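Brustarow - dual arm control and planning for the Prororo cell

README, last touched July

What this is

Control, perception and planning code for the two-arm cell at Pitthorpe. Split out of the old Marty repo, so some imports still say marty_ in front. Will rename when there's time.

Covers: joint control for both arms, tray detection, shared planner, episode recorder. Doesn't cover: anything with wheels.

Quick start

Power both arms, wait for homing, then run start_cell. Left arm is 0, right arm is 1. If they come up swapped check the port map before you move anything!!
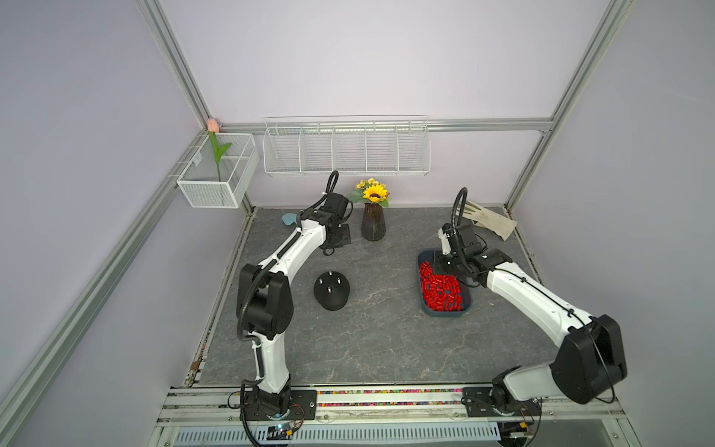
Planner runs 3 passes: reach, clearance between arms, then retime. Clearance pass is the slow one. Elbows are treated as fat capsules, cable loops over the wrists are padded by hand in cell.yaml. Change a cable, change the padding.

Perception

Tray is found by colour and outline, either grey-blue or plain blue depending on the light so keep the hue range wide. Loose red pieces are not tracked one by one, we only keep a height map of the pile. Vase and flowers are in the static collision map. Move them and you must re-run scan_static or the planner will hapily go through the petals.

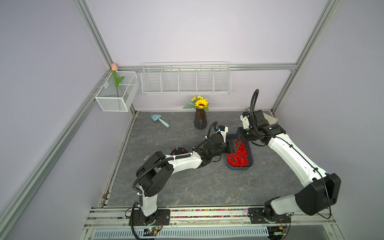 Left gripper down in the tray, right one over the other end.

Data

1,394 episodes, both arms logged at the same rate. 4 task labels, see labels.txt. Failed grasps are kept in and flagged, filter them yourself.

Known issues

- retime pass sometimes returns an empty path, just call it again
- recorder drops the last 2 samples on stop
- wrist camera calibration drifts, redo it before a long run
- docs for the gripper force settings are out of date, trust the code insted

Licence file still to come. Ask before passing the data on.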